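Korkeo small-press RPG grant: progress report, second period
To: Stistitz fund, games strand
From: Kęstutis Grigaitė
2022-03-10

I said in the first report that I doubted we could get three short tabletop games written, tested and printed on this budget. I still doubt it. Two are written. One of those is good.

Where the games stand

Vanags, the hawk game, is finished apart from the layout. It fits on a folded sheet, needs two ordinary dice and plays in an evening. The groups who tried it in February mostly asked to play again, which I would take more seriously if half of them weren't friends of the writer. I have asked for two more tests with people none of us know.

Flovport, the harbor game, has a full draft and a problem. The rules for debt are clever on paper, and at the table they stop play dead while everyone does sums. The writer thinks players will get used to it. I watched three sessions and saw no sign of that. We agreed she would cut the debt table to a single roll and try again.

The third game has a title page and a list of random encounters. I would not call it a draft, whatever the tracking sheet says.
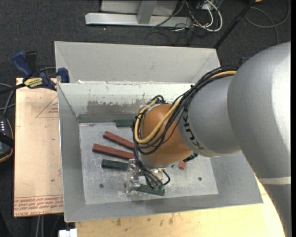 Downloads and sales

The free preview of Vanags has been downloaded 700 times. Please don't read much into this. It was picked up by a newsletter that lists anything free, and the numbers went flat four days later. Of those downloads, 101 people left an email address. The mailing list is the figure I would watch, and even there I'd wait to see who opens the second message.

Paid preorders are lower than the application predicted. The application assumed one downloader in five would buy a printed copy, and I can't find where that assumption came from. It should be dropped from the final budget.

Printing

We have a quote for 500 copies of each game. I think this is too many. The unit price looks nice at that quantity, but unsold zines take up a closet for years - I have the closet to prove it. I'd like permission to halve the run for Flovport and the third game, and to move the savings to the writers' fees, where the hours have gone well past what we agreed to pay.

What I need from you

A yes or no on the smaller print run before the quote runs out. A decision on whether the third game can slip to the next period. If it can't, I would sooner drop it than print what we have.

The spending sheet is attached as before. The travel line is still empty and can be closed.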